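DOOR TASK SAFETY CHECKLIST, SIMULATED CELL -- WITH COMMENTS
Borerdale controls group. Covers the two-arm unit, door opening and holding.
Completed by: Nesma Ouali
Controller build: 174
Reason for inspection: fault 591, right arm held its grip after a stop request

Background

During the August runs the right arm was sent a stop while it was pulling the door. The base stopped. The arm stopped as well, but the gripper stayed closed and the wrist went on pushing against the handle until the force limit tripped 12 seconds later. The same build was due to go to the unit at Andport, and that has been put on hold. A person standing behind a real door would have had no way of freeing it.

Marking: OK, FAIL, or OPEN where more work is needed.

Section A. Before the run

A1. Stop request reaches both arms and the base. OK
Comment: Checked from the operator panel and from the script. Both routes write to the log.

A2. Force limit on right wrist set to the door value. FAIL
Comment: The limit was still the one used for the Toledo drawer task, which is far too high for a hinged door. The value is read from the task file and the file had been copied across without being edited.

A3. Left arm parked and its gripper empty. OK

A4. Door hinge friction matches the test sheet. OK
Comment: Jivmont supplied the sheet. I have not checked their measurements, only that ours agree with them.

Section B. Approach and grasp

B1. Gripper opens fully before it reaches the fixture. OK

B2. Right arm stays clear of the table on the way in. OK
Comment: Please keep the table in the model for all repeats. Two earlier tests were done without it and they don't count towards sign-off.

B3. Contact is reported only when the fingers are on the handle. OPEN
Comment: The contact flag came up early in one repeat. It may be a rounding problem in the collision shapes -- I have asked for the finer mesh to be tried.
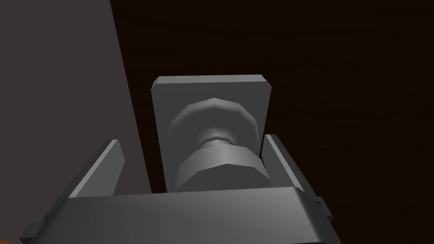
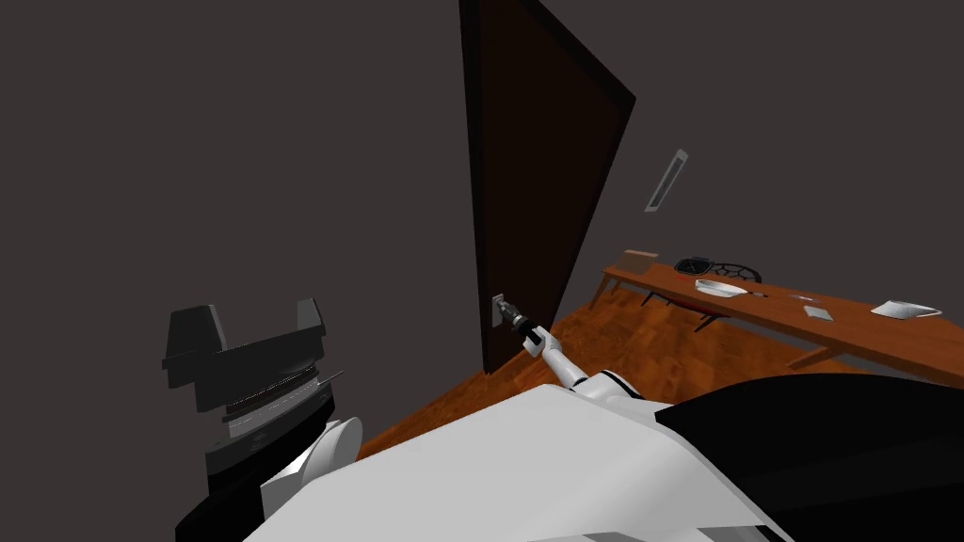
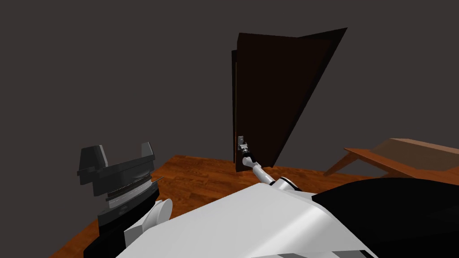

Door task, gripper and handle work.

Section C. Stop and release

C1. Gripper releases on a stop request. FAIL
Comment: This is fault 591. The stop routine freezes every joint at its last commanded position, and the gripper is treated as a joint like any other. For a carried object that is what we want, as it shouldn't be dropped. For a door it leaves the robot fixed to something that swings.

C2. Wrist stops pushing once the stop is received. FAIL
Comment: The last commanded position was slightly beyond where the wrist had got to, so the arm kept trying to reach it. The hold position should be taken from the measured angles.

C3. Door can be moved by hand load after a stop. FAIL
Comment: Simulated push applied to the far side of the door. No movement until the limit tripped.

C4. Restart needs a deliberate reset. OK

Section D. Actions

D1. Add a "release on stop" setting to the task file, on by default for doors and drawers.
D2. Take the hold position from the encoders. Code is written but not reviewed.
D3. Refuse to start if the force limit is missing or belongs to another task.
D4. Repeat B3 and the whole of section C on the new build, with the door at several angles. One angle is not enough -- the load on the wrist changes a lot as the door swings.

Result: NOT PASSED. Build 174 is not to be loaded on the Andport unit. Simulation runs may carry on with the lower wrist limit, provided the log is kept for each one.

N. Ouali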